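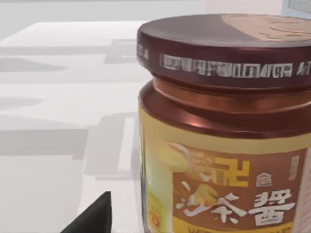

Appel à participants : suivi de lanceurs, saison estivale

Le club de Kukholm cherche des lanceuses et lanceurs (poids, disque, marteau) pour tester une méthode d'entraînement dont on nous rebat les oreilles depuis deux hivers. Annonce mise en ligne le 25/3/21.

De quoi s'agit-il

La méthode Doda promet des gains de distance sans augmenter la charge en salle, à coups de lancers lestés et de séances très courtes. Le document commercial parle de progrès « dès la première semaine ». Nous l'avons lu deux fois sans trouver un protocole, un groupe témoin ou une feuille de mesures. Plusieurs entraîneurs de la ligue l'ont pourtant adoptée en janvier et s'en disent ravis. Ils avaient dit la même chose des gilets lestés.

Nous voulons donc mesurer. Les participants seront répartis par tirage au sort en deux groupes : l'un suivra la méthode, l'autre gardera son programme habituel. L'étude dure 9 semaines, à raison de trois séances hebdomadaires sur l'aire de lancer de Nustdale. Les jets seront mesurés au ruban par des juges qui ne sauront pas qui appartient à quel groupe.

Qui peut s'inscrire

Il reste 37 places. Il faut être licencié, avoir au moins deux saisons de compétition derrière soi et pouvoir présenter des résultats officiels récents. Les records réalisés à l'entraînement, devant un copain et par vent favorable, ne comptent pas. Les cadets sont acceptés avec l'accord écrit d'un parent et de leur entraîneur.

Ne peuvent pas participer : les athlètes en reprise après une blessure à l'épaule ou au dos, ceux qui ont déjà suivi la méthode, et toute personne qui touche une commission sur la vente du programme. La question sera posée par écrit.

Ce que vous y gagnez

Une indemnité de 900 couronnes, versée à la fin du suivi si vous avez assisté à toutes les séances de mesure. Les déplacements ne sont pas remboursés. Vous recevrez vos propres relevés, y compris s'ils sont mauvais. Nous ne promettons aucun progrès et nous nous méfierions, à votre place, de quiconque en promettrait.

Qui paie

La fondation Tehrani prend en charge les indemnités et la location de l'aire. Elle n'a pas de droit de regard sur les résultats, c'est écrit dans la convention, que nous envoyons sur demande. Le vendeur de la méthode nous a proposé du matériel gratuit. Nous avons acheté le nôtre.

Pour candidater

Envoyez au secrétariat du club de Kukholm votre numéro de licence, votre discipline, vos résultats des deux dernières saisons et une description de votre semaine type d'entraînement. Une page suffit, les lettres de motivation ne seront pas lues. Un certificat médical sera demandé aux personnes retenues.

Les relevés complets seront affichés au club et publiés sur cette page, abandons compris.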